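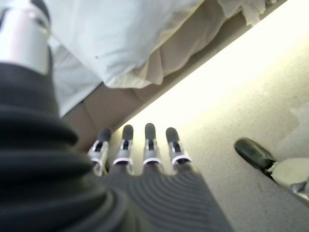
Flover wanted 530 accepted takes of bed linen by September, and the log stood at 173. The operator at Stunance read the task line aloud and keyed the take open. Four fingers stood up under the white cloth, thumb apart from them. She waited for the wrist feed to settle, then labeled the start pose.

Take 39 in the afternoon block was an edge search.

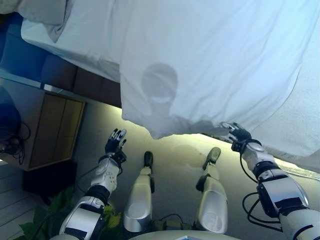
*Head view, right hand at the sheet.*

She marked the contact and wrote "hem, right" in the notes field. The Ní Chonaill rules gave no code for hesitation. She had asked for one twice. The model would learn her pauses along with everything else.

- 4:10 p.m. Cloth in hand, beside the bed. Grip label added.
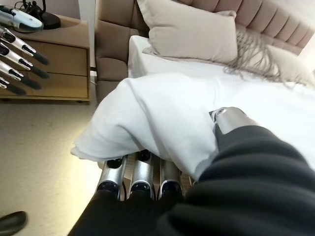
- 4:25 p.m. Take closed. Sent to Brilcombe with the pauses left in.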